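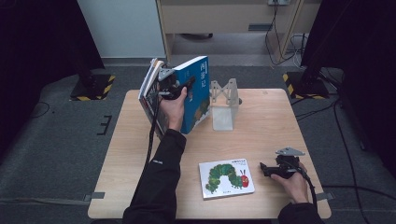
Books and a frosted plastic book holder on a wooden tabletop.

Storing Grain and Dry Beans After a Small Harvest
Oct 9, 2024

Check moisture before anything goes into a bin. Shelled corn kept through December should test at 14 percent or lower. Dry beans split if they are dried too fast, so keep the air moving and the heat low.

Clean the bin first. Sweep out old kernels, vacuum the seams and seal any gap wider than a pencil lead. New grain never goes on top of old.

Fill buckets to 2 inches below the rim and close the lid fully. Set them on pallets – bare concrete draws moisture – and keep the store below 70 degrees.

Inspect every 10 days. Push an arm or a probe well down into the grain; a warm spot or a musty smell means it has to come out and be dried again.

Label each bucket with crop, field and moisture reading.

Maëlys Lacroix, Trenton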